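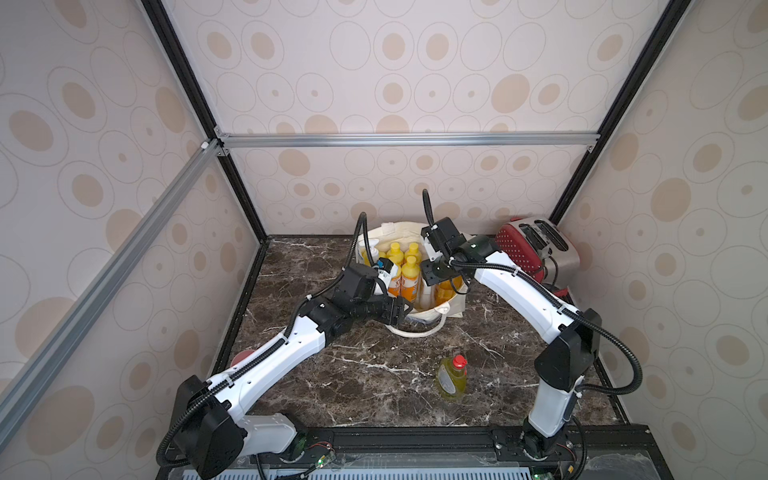

When I started asking people to describe the wallpaper they grew up with, I figured color would come first. It mostly didn't. People went for shapes, and they went for them with a confidence that their next few sentences rarely supported. A woman who told me her kitchen had "eggs on it" spent the next ten minutes deciding whether the eggs were solid or only drawn around the edge, and she finally settled on both. I have a lot of sympathy for her. The paper on the walls in Figure 1 does exactly this, with filled beige ovals and thin gray outlined ellipses of different sizes sharing one pale ground, and I would not like to be quizzed on it 30 years from now. Do you call that one shape or two? In our coding scheme it counts as two motifs in one family, a choice Ming-te Shih and I argued over for most of August before we wrote it down.

The written survey gave us 3831 usable descriptions, most of them a sentence or two long. (I say usable. A fair number of people described curtains.) We pulled 500 of these at random to build the word list, coded them separately, and then sat down together to compare. We agreed easily on flowers, stripes and anything with an animal in it. Rounded shapes were our trouble spot from the first afternoon. One person's oval is another person's bubble, pebble, bean, or "sort of a squashed plate," and the everyday words carry information that the tidy geometric words lose. Somebody who says "pebble" has probably told you it was filled in. Somebody who says "ring" has told you it wasn't. "Oval" tells you nothing either way, and of course "oval" was by far the most common choice!

So we stopped translating. In the first version of the list I had folded all of these into a single code called ROUND, and the results looked very clean and were close to useless. In the version reported here we kept the respondent's own noun and added a second mark for whether the description implied a solid shape, an outline, or a mix. Przemysław Ziółkowski recoded a batch of 40 using only the written instructions, with no help from us, and his marks matched ours well on the nouns and rather badly on the mixes. I've left the mixes in anyway. They're where the interesting hesitation is, and I'd be happier with a shaky category that I can warn you about than with a solid one that hides it.

4.1 Size, and where people were standing

The next thing that surprised me was how often people changed their minds about size. The interviews were much better than the survey for this, partly because you can hear somebody doing it. One man in Trikville started out with circles the size of a coin, moved up to a saucer, and then remembered that he'd been measuring from his bed, where the wall was right beside his face. From the doorway they were coins again. He was quite annoyed about it.

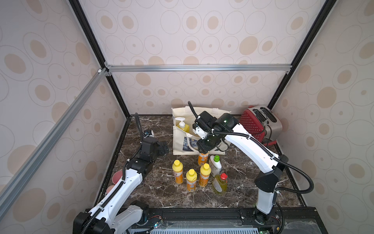

I had no code for that, and I still don't have a good one. What I did was go back through the transcripts and note every place where a speaker mentioned a position in the room (in bed, at the sink, halfway up the stairs) within a couple of sentences of a size word. Once you read them that way, a lot of the contradictions soften. People are describing a wall as seen from a spot, and when they shift the spot they shift the size. The survey form asked for size in a little box with no room for any of this, so I've dropped the survey sizes from the analysis completely and rely on the interviews alone.

Sample books helped less than I'd hoped. The Kolář books we borrowed have more than 1000 designs in them, and leafing through one with a respondent is a very pleasant way to spend a morning, but after a dozen pages most people would accept nearly anything with the right background color. I stopped bringing the books after 3/12/22. Interviews from before then are marked with a B in the appendix, and readers who distrust them can skip those without losing any of the quotations used in this section. The stair and hallway descriptions are handled separately in Section 5, where the problem is mostly borders.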